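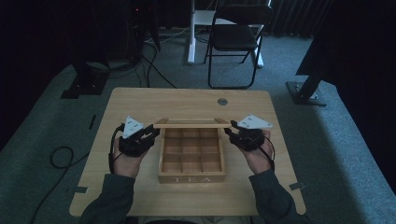
My aunt left me her tea and her bus route, and I only wanted the tea.

The route was the 34, Plorkville to Preswood and back, which she'd driven for 11 years, and when she retired to the coast the depot called me up like it was a family farm. I said I'd do it until May. I'd never driven anything bigger than a bread van!

My first morning there was one passenger, an old guy in a good coat who sat right behind me and watched the road harder than I did.

"You're not Lloyd's sister," he said.

"I'm his kid," I said. "She's my aunt."

"She used to stop at the Griltum bridge." He waited a bit. "For the kettle."

Well, I figured he was pulling my leg, but I stopped (there wasn't a stop there, just a gravel patch and a lot of fog), and he reached under the back seat and came up with a camp stove, a dented kettle and two cups. He told me his name was Ezekiel Park and that we had nine minutes before the school kids.

I had a pocket full of her tea bags, the smoky kind, I don't know why I'd brought them. He sniffed one and nodded and lit the stove, and we stood out on the gravel not saying much while the water took forever.

"So, until May," he said.

"Who told you that?"

"Your aunt said it too," he said, and handed me the cup with the handle.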